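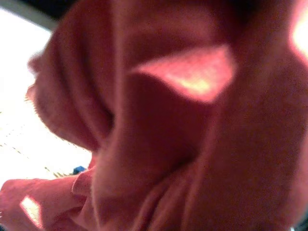

Figure 4. Wrist camera view with red cloth close to the lens. Overlapping folds leave few clean edges for the segmenter.

5.3 Failures during loading

We would like to spend a little time on the part of the Umine study that went least well, because we learned a good deal more from it than from the runs that simply worked. Readers who have tried to get a robot to put clothes into a washer will probably recognize most of what follows (and may even feel a bit better about their own logs!).

The loading task was run at our Jamholm site with the two-arm platform described in Section 3. Over the whole study we recorded 1,588 loading attempts, and the great majority ended without anyone having to step in. The failures that did need a person fell mainly into two groups, which we call blind grasps and tray snags.

A blind grasp begins when the cloth gets so close to the wrist camera that the picture is nearly all fabric. Figure 4 gives a fair idea of how little there is to go on at that range. The color is clear enough, and so are the bright patches and the dark hollows between the folds, but the fingers can't be made out against the cloth. Our grasp checker, Duman, was trained mostly on views where at least one fingertip is visible, and when it lost the fingertips it tended to fall back on its last confident answer. If that answer happened to be "holding," the arm went off toward the drum with nothing in its grip, quite cheerfully, and released nothing into it. We counted 14 of these false holds in February alone. Strong light made matters worse, as the washed-out areas of a white surface were sometimes read as a gap between the fingers.

Tray snags were rarer, but they worried us more. In this part of the task the robot lifts the tray with both hands and tips it toward the washer so that the clothes slide in.
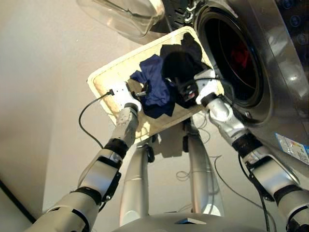

Figure 5. Head camera view of the tray held by both grippers near the open washer, with a navy garment and a black garment on it.

The trouble is that a garment doesn't always stay in the middle of the tray. The black piece in Figure 5 is pressed against the right gripper, and a sleeve or hem in that position can become pinched between the fingers and the rim. Once it is pinched, tipping the tray further only pulls on the cloth, and the two arms begin to disagree about where the tray is. In 11 attempts the force difference between the wrists passed our limit and the protective stop came in, just as it should. What we had not thought through carefully enough was what the arms would do next. The original recovery routine opened both grippers after a pause of 600 milliseconds, which is a perfectly sensible thing to do with a towel and a rather poor thing to do with a tray held up in the air.

We have since changed the routine in Aliler, our motion supervisor, so that after a stop the arms hold their position until an operator confirms that the tray is supported. Duman now reports "unknown" whenever the fingertips are missing from the wrist view, and the arm backs away for a second look before it moves on. The extra look makes each load slower, and we are still tuning how far the arm should retreat when the cloth is large and comes along with it.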